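September, late.

Spent most of the day on the equipment plan for Plomasness and got less of it done than I wanted. The draft is due at Jarthorpe before the end of the month and they like every line to have a reason next to it, so I started with the lines that are easy to defend and left the arms for after lunch.

Easy lines first. Spare gripper fingers, two sets. Cable ties, sleeving, a new box of bolts for the frame. Replacement plates, 80 for the lot, mixed colours, which will be queried because it looks like shopping for somebody's kitchen. I wrote "test objects, ceramic or similar" and left it there. We do need them. The stacking work goes through plates, and I want enough spares that we aren't changing the set halfway through a run of trials.

Then the cameras. Galanis sent their quote overnight and it came to 1,354 with mounts, before delivery. I had put down 1,000 in the spring on the strength of a phone call, so that's 354 to find from somewhere. I read the quote twice to see if they had slipped in a support package. They hadn't, it is just the mounts that have gone up.

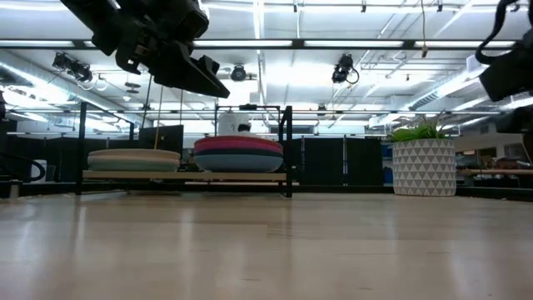 The mounts might be the place to save. The ones from Galanis are nicely made but we could cut our own brackets from the leftover extrusion and buy only the clamps. It would cost me a day, maybe two with the drilling, and my days don't show up in the budget. I know that is a bad way to reckon it. I put the bracket idea down as option B and kept the full quote as option A, so Jarthorpe can choose and I can say they chose.

Lunch at my desk. Soup, too salty.

Afternoon on the bench, mainly to make up my mind about the grippers. The plan had a line for a wider pair, carried over from last year's list without anyone asking whether we still wanted them. So I watched with that question only. A plate is a fair test for it: broad, shallow, and the rim is all you have to take hold of. I can't see that wider fingers would help much with a rim. Softer pads might, and pads cost next to nothing. I struck out the wide grippers and put in three kinds of pad to try. That is the biggest single saving so far and it took an hour of standing still.

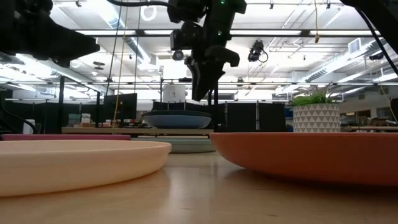 *Gripper over the table, big plates at the front.*

The other thing I noticed is how much glare comes off the tabletop from the strip lights. I have been complaining about the glare for ages and it has never once made it onto a list. A matt mat or a cloth would do for a trial. I don't want to ask for new lighting, that would have to go through the building people and we would be at it until spring. I wrote in a small sum for "surface covering" and will buy a few sorts and see.

Back to the desk for the arms, which is the real question. We have 2 on the frame. Prerkby would like a third, on the grounds that it could hand things across while the others are working, and they have offered to split the price. It is a decent offer. My trouble is where it would go. I drew the table on squared paper and tried it on each side, and wherever I put it, it reaches into the space of one of the others – and then somebody has to write the code that keeps them apart, and that somebody would be me again.
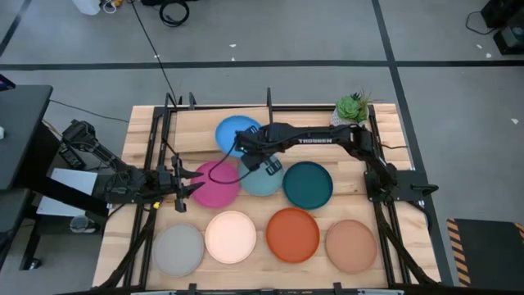 *The whole bench, with all eight plates laid out.*

I think what I would rather have is a second frame with a smaller table, to be filled later. A frame is cheap next to an arm. It could go up in the winter and stand empty until the next round of money, and Prerkby could put their half towards an arm for it in the new year if they still feel the same. I've written it up that way, with the third arm in an appendix so they can't say it was ignored. I need to ring them before they read it.

Also need to measure the floor. I guessed the size of the second frame from memory, and the taped lines will want moving whatever we decide.

Left to do: delivery costs from Galanis, a price for the pads, a paragraph on maintenance (last year's was one sentence and got sent back), and the totals, which I have not dared to add up yet. There is still the question of whether the plan runs for one year or two. The form has room for two but the guidance only talks about one. Will ask Jarthorpe tomorrow.

Home at seven. Forgot the squared paper on the desk.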